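Chapter 6
Learning from Simulated Demonstrations

In this chapter
6.1 Why simulate at all
6.2 Collecting demonstrations
6.3 Training on mixed views
6.4 Measuring transfer
6.5 Exercises

Chapter 5 ended with a policy that had been trained and tested on one bench, with one set of objects. Such a policy is easy to build and hard to reuse. Move the furniture, change the light, and the success rate drops. The usual remedy is more data, and on a physical arm more data means more hours of somebody's time.

Simulation changes the cost. Once a room has been modeled, it can be reset in a moment, and every joint angle and contact force is recorded without extra sensors. The price is paid elsewhere. Rendered surfaces are cleaner than real ones, and friction is only as good as the numbers supplied for it.

Our running case is the Stornska study, carried out by Heather Chisholm and Guoqing Ren. They collected 1000 demonstrations in simulated rooms and kept 943 after filtering. A further 200 were recorded on a physical arm. The policy received camera images and joint positions, and nothing else. 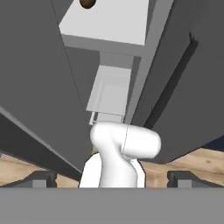 Figure 6.1. Simulated view looking up past a white robot arm toward gray furniture. Source: Chisholm and Ren, Stornska study. Used with permission.

A view such as Figure 6.1 is difficult for a policy in a particular way. The arm covers part of the furniture behind it, and large panels of nearly the same gray fill much of the image. Seen from a low angle, edges that are parallel in the model converge. A network trained only on level, unobstructed views has little to go on when it meets one like this. Section 6.3 compares three ways of mixing camera views during training.

We return to the 143 physical test runs in Section 6.4, where the definition of success needs some care. Readers who have not met behavior cloning before should review Section 5.2 first. The notation is the same: o for an observation, a for an action, and D for the set of demonstrations.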